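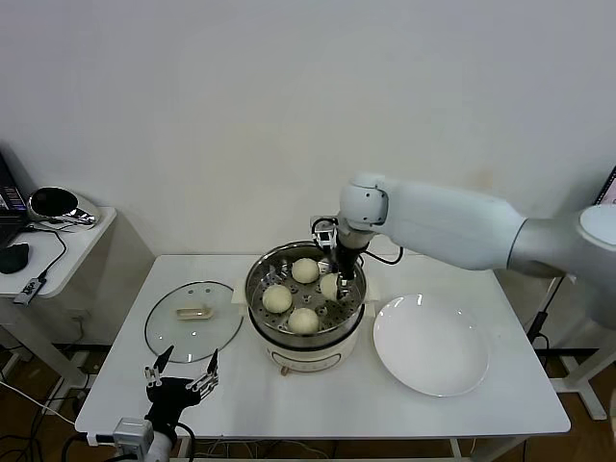 The Hedel Twin Bench is a two-arm cell for small food handling jobs. It ships as a pair of arms with a matching gripper on each, and it works on an ordinary flat table. The standard setup task uses a countertop steamer with four round buns in the tray, the glass lid flat on the table to the left and a plate to the right. Keep to this layout when you first set up the cell, as the stored positions in the Merken controller are based on it.

Table and mounting
The table top should be 720 mm from the floor and level in both directions. Leave 700 mm of clear floor behind each arm base for servicing. Run the wrist cables with enough slack for a full turn of the wrist, and check that no loop can catch on a side handle of the steamer.

Teaching the pick
Switch the steamer off and let it cool before teaching. Lower the gripper straight down into the tray, beside the bun and clear of the metal wall. Close at the lowest grip setting, then raise it one step at a time until the bun lifts without a deep dent. Save a separate approach for each bun. The ones close to the rim need a steeper wrist angle than the one at the back.

The other arm can stay low at the front with its fingers open while you teach. Keep it outside the lid.
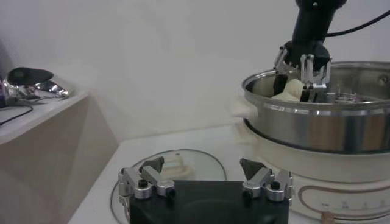 Cleaning the grippers
Wipe the fingers and pads after every session with a damp cloth and mild dish soap. Dough collects behind the finger brackets and around the screw heads, so use a soft nylon brush there. Do not spray water at the gripper body or the wrist joint. Dry everything before power is restored.

Regular checks
Look over the finger screws every 6 weeks and replace any with a worn head. Pads last roughly 29 hours of steam work before the edges start to round. Change both pads on a gripper at the same time, then run the zero routine from the Merken menu.

Spare parts
Finger pads, bracket screws and wrist cables are stocked by Akbari. Arms needing joint repair go back to the Pramcombe workshop. Remove the gripper first and pack it separately.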